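Rusance alarga serviço de animação de rua a festas de freguesia e feiras de verão

A Rusance, empresa de animação para eventos, passa a aceitar a partir de julho reservas para festas de freguesia, arraiais e feiras ao ar livre. Até agora trabalhava sobretudo com festas de aniversário e eventos de empresa em recinto fechado.

O novo serviço inclui andas, malabarismo, escultura de balões e bolas de sabão gigantes. As organizações podem contratar um só artista ou um grupo, com atuação fixa junto a um palco ou em circulação entre as bancas. A reserva mínima é de duas horas e inclui deslocação até 100 quilómetros da sede. Para distâncias maiores, é apresentado orçamento à parte.

A equipa conta com 32 artistas, entre residentes e colaboradores de época. Jaqueline Esquivel, responsável pela programação, explica que o pedido mais frequente das comissões de festas era a animação de fim de tarde, antes dos concertos. "Entre as seis e as nove há famílias no recinto e o palco ainda está parado. É nesse horário que queremos estar", afirma.

No ano passado, a empresa fez cerca de 62 atuações. Seis delas serviram de ensaio para o formato de rua, incluindo a feira de artesanato de Kesberg, onde dois artistas em andas acompanharam a abertura e o desfile das crianças. Segundo Olanrewaju Abubakar, coordenador de artistas, o trabalho ao ar livre obrigou a rever horários e figurinos. "Um fato que funciona num salão não serve para três horas ao sol. Refizemos quase tudo em algodão e encurtámos os turnos", diz.

Cada artista em andas atua em períodos de 40 minutos, com intervalo. As bolas de sabão gigantes dependem do vento e podem ser trocadas por malabarismo no próprio dia, sem custo. Em caso de chuva, a organização pode mudar a atuação para um espaço coberto ou adiá-la uma vez.

Os pedidos de orçamento devem indicar o local, o tipo de piso, a hora de início e o público esperado. Nas ruas com calçada irregular ou inclinação acentuada, a empresa faz uma visita prévia antes de confirmar as andas. O sinal é de um quarto do valor total e o restante é pago no dia do evento.

As reservas para setembro abrem na mesma altura. Os mercados de Natal terão programa próprio, a anunciar no outono.
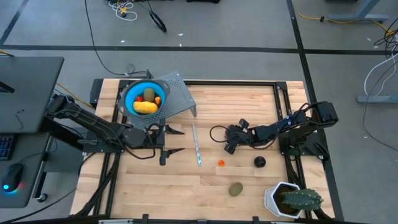

As comissões que já tenham contratado animação de interior para este ano podem passar a reserva para o serviço de rua, mantendo o preço acordado.

Contacto: Rusance, gabinete de imprensa | © Rusance. Todos os direitos reservados. | Voltar ao topo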